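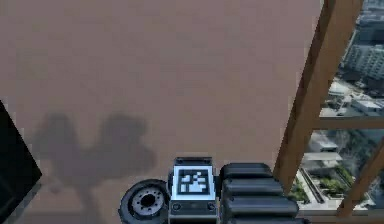
Window side of a simulated room, with the robot's marker tag in the foreground.

Tenance puts off its robot order and spends on simulation first
27/06/2024

If you've been waiting for robots to show up at the Tenance training apartments in Grovero, you'll be waiting a bit longer. I sat in on the equipment planning meeting and the short version is that the purchase order for the Louro mobile arms isn't going out yet. The money for this round is going into simulator time instead, and I came away thinking that was a pretty good call (I went in hoping to see a signature, so take that for what it's worth).

Carolina Esteves runs the equipment budget, and she had the quote from Cusotton up on the wall when I got there. The lease works out to $1,482 a month per robot, and the plan has always been to end up with 5 of them. Then there's the stuff that isn't in the lease: spare gripper pads, a second charger, insurance, and somebody's time to keep the things running. "I can find the lease money," she told me. "It's the line underneath that keeps growing every time I open the file."

So the team is doing its homework on screen. Valter Frade has been building rooms in the simulator since March and sending a virtual robot through them, and he was very happy to talk about it! He wants to know which rooms give the robot trouble before anybody moves real furniture.

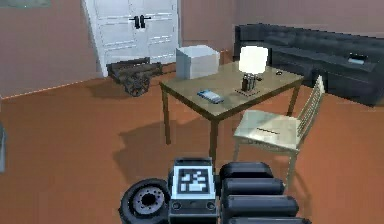

Chair legs came up a lot. So did tables, and how close a robot has to park before the arm can get at anything near the back edge. Valter's argument is that if a room has to be rearranged to suit the machine, that's labor and it belongs in the budget right next to the lease. Carolina wrote that one down. There's also a question about doorways in the older apartments, which are narrow, and I don't think anyone had a good answer for it yet.

The simulator license is $1,000 for the year. On top of that the group has booked 81 hours of computing time, and Shabnam Kiani, who does the scheduling, is guarding those hours like a hawk. Runs get requested a week ahead and if yours crashes, back of the line you go. She'd like a bigger block in the next budget but said she wouldn't ask until the first one is used up and written up.

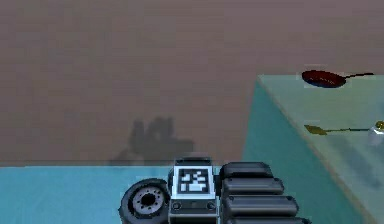
3 min read

Kitchens are where the arguing happened. Chanida Limsakul teaches the cooking classes and she wants a robot that can handle a frying pan and a spatula without her having to buy special ones. Cusotton sells an add-on gripper for thin handles, priced separately, and she'd like to see the standard one tried properly in simulation before a cent goes toward the extra. I'm with her on that. We all remember the dishwasher racks.

Rocío Arrieta asked the question I'd been saving up, about how far you can trust a simulated table. Valter said the distances hold up well, and that things like grip and slipping are where he'd be careful. His suggestion is to rent a single Louro for a short trial once the simulator work is done, check the kitchen results against it, and only then talk about the full order. Carolina liked that a lot better than signing for the whole set up front, though she wants Cusotton to confirm in writing that the trial rent comes off the lease later. They've said yes on the phone.

What's still open: where the chargers go, who gets trained first, and whether the floors need any work. The floor estimate hasn't come in. Rocío is chasing it and will send it around with the revised budget sheet when she has both.

If you teach in one of the apartments and you've got an object you'd like tried in the simulator, send Valter the measurements and a note on where it normally sits. He says please include the height of the table. People keep forgetting the height of the table.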